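Getting ready for a long day at a march or rally

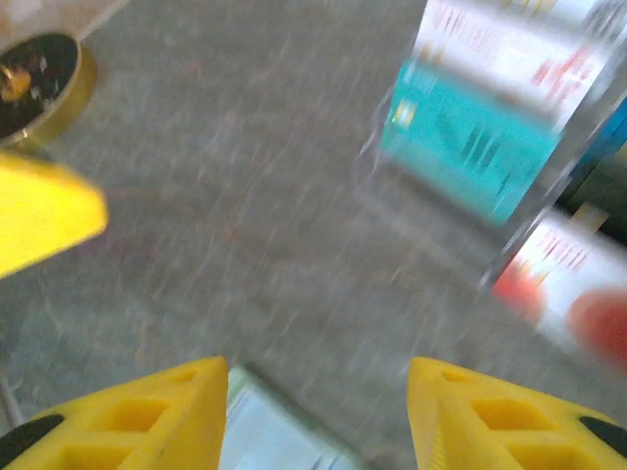 Pack the night before and keep it light. Most of what you carry to a farm rally you will still be carrying on the way home, and a heavy bag is miserable after a few hours on your feet. Lay everything out first so you can see it. A grey floor is a poor place for grey gloves and dark torches, but anything bright yellow shows up straight away, so put yellow tape on small things you tend to lose. Leave out whatever you have not used on the last 2 outings.

Placards

Use correx board if you can get it. Card goes soft in drizzle. Paint the letters thick and keep the message to eight words or fewer — people read it from across a road. Fix the board to the pole with two bolts and wide washers, as staples pull out in wind. Check with the organisers before bringing a wooden pole, as some routes allow cardboard tubes only.

Food and drink

Sandwiches with cheese or pickle keep better than anything with egg. Freeze a half-full bottle of water on its side, then top it up in the morning. Vusumuzi Buthelezi takes boiled potatoes with salt and swears by them. Flasks should be filled with boiling water for 15 minutes and emptied before the tea goes in.

Tractors and trailers

If you are driving in the convoy, wash the lights and number plate before you set off. Tie banners at all four corners and cut slits to let the wind through. Keep them clear of the mirrors.

Afterwards

Mud brushes off wool coats once it has dried. Do not rub it wet. Stuff boots with newspaper and change it at bedtime. Banner cloth can be washed cool if the paint is acrylic — try a corner first. Store poles flat or they bow.

Ayanda Matlala, updated November 2025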